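About Us

Fonwood is a small company for the care and folding of clothes. We started in one bedroom in Clevcombe, and a big part of our work is still done on a bed, because most of our customers also fold there.

Jeans are what people ask us about most.

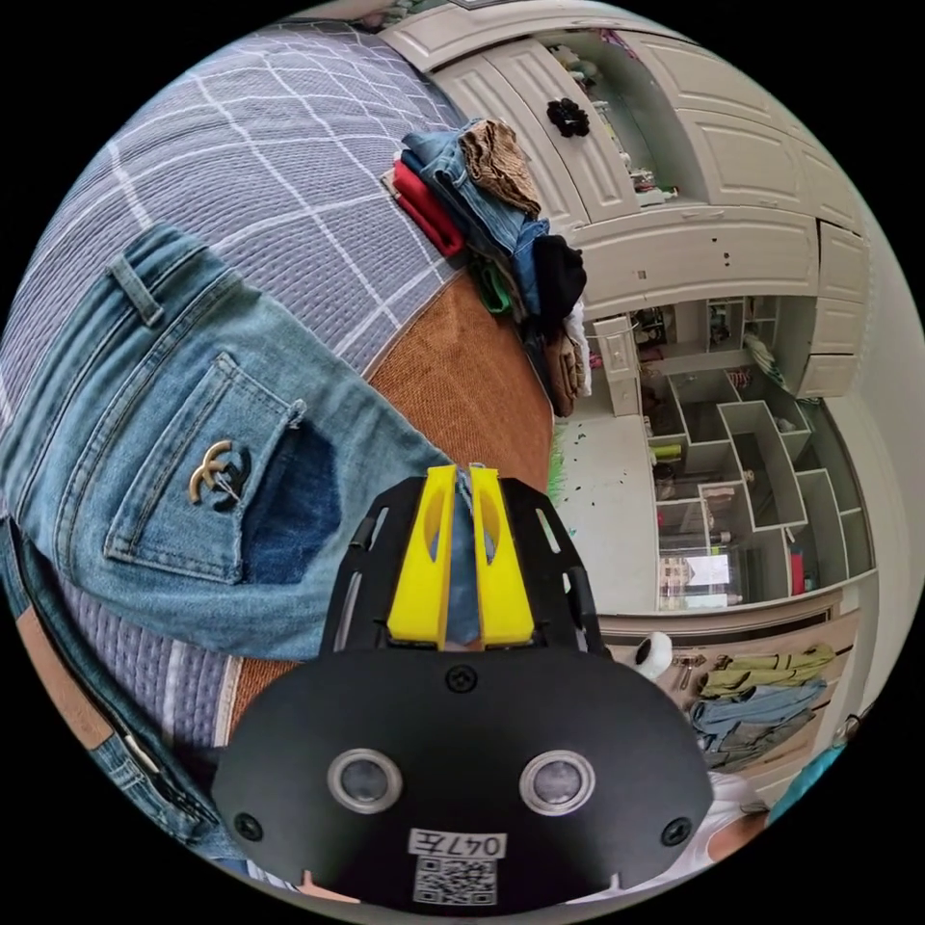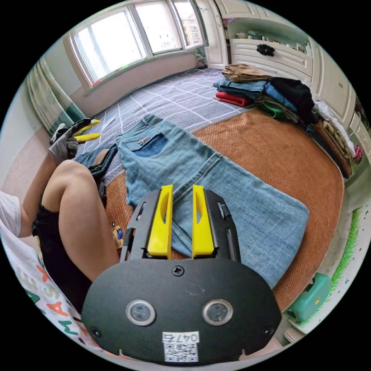
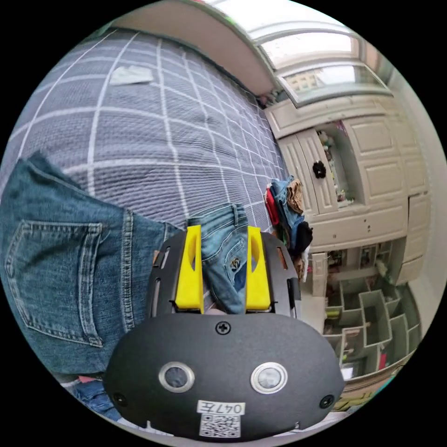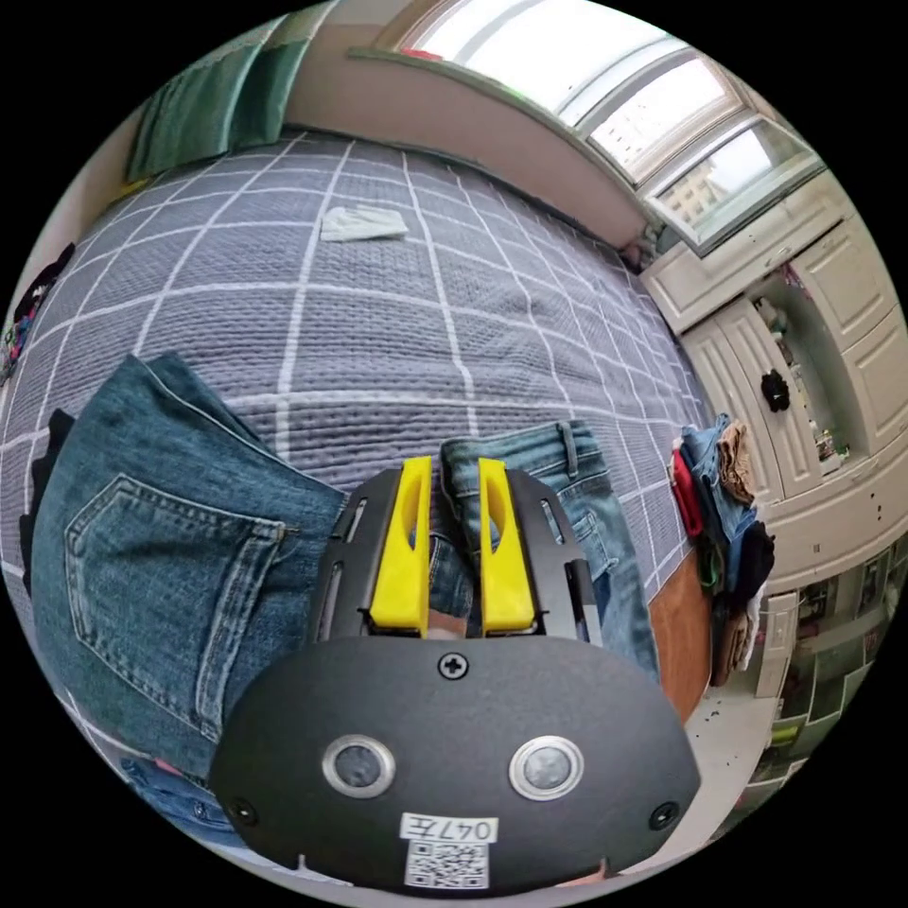 Our founder, Wilfredo Villanueva, learned the work in his aunt's laundry, Manalastas, where he stayed until he was 30. She had one rule for denim: first make it flat, then decide. He teaches it still in the same words.

What we do

We visit homes and put wardrobes in order. One visit takes a morning, normally from nine o'clock until noon. We take out the jeans, the shirts and the bed linen, we sort them with you, and we fold them to the size of your own shelf. We do not bring boxes and we do not sell them.

For jeans we use the Skanine fold, which Wilfredo named after the street of his first apartment. You lay the pair with the back pockets up and smooth the seat with your hand. One leg goes over the other, then the hem comes to the waistband, and then you fold two times more. Pins, badges and metal studs should be on the inside, so they do not scratch the next pair. A belt is better taken out and rolled separately.

Small sizes have a different fold. Children's jeans are too short for the last turn, and we fold them only in half and stand them in the drawer.

Our customers

Last year we visited 165 homes, some 100 of them for the second time. Many are families who share one closet — this is the work we like most. We also give a short course each January for people who want to learn and do it alone.

What we ask from you

Please wash the clothes before we come, and leave one bed free for us. Ironing is not necessary. If you are not sure whether to keep something, put it on the side and we will talk about it together.

We speak English and Tagalog. Write to us with your town and the number of closets, and we will answer in two days.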